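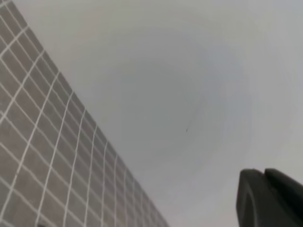 Gripper view over the pale surface, with grey tiles to the left. Tereto open day.

Arranging a group visit to the Tereto open day: what should we expect?

Posted by Boiko Residents' Association

Our association has been offered places at the Tereto open day in December, at which the handling robots are to be demonstrated. The invitation refers to a "wrist view" shown on a screen and encloses the picture reproduced with this post. We should be grateful to learn whether members without technical knowledge will be able to follow the proceedings, and whether the dark speck on the pale surface is the item to be picked up. We must confirm numbers by the end of the month.

Ivar Grønli

I attended the previous open day on behalf of the Zerley adult education service. The wrist view comes from a small camera carried near the gripper, and the dark rounded part in the lower right corner is one of the gripper's fingers. Visitors are shown this view on a large screen while the arm works behind a barrier. A member of staff explains each movement in plain terms, and our group had no difficulty in following.

As to the speck, I would not assume that it is the item. It is very small and may be no more than dust or a slight mark. The objects used on our visit were considerably larger - mostly cups and boxes.

Admission was limited to 200 persons over the day, in parties of 20. Parties arriving late were not admitted to the demonstration, although they could still see the exhibition room.

Tititz Visitor Desk

Please note that group bookings must be made in writing. Coaches should use the rear entrance.

M. (guest)

We went two years ago and it was quite good. The tea was extra. I cannot speak to the tiles or the speck, as we saw a different machine.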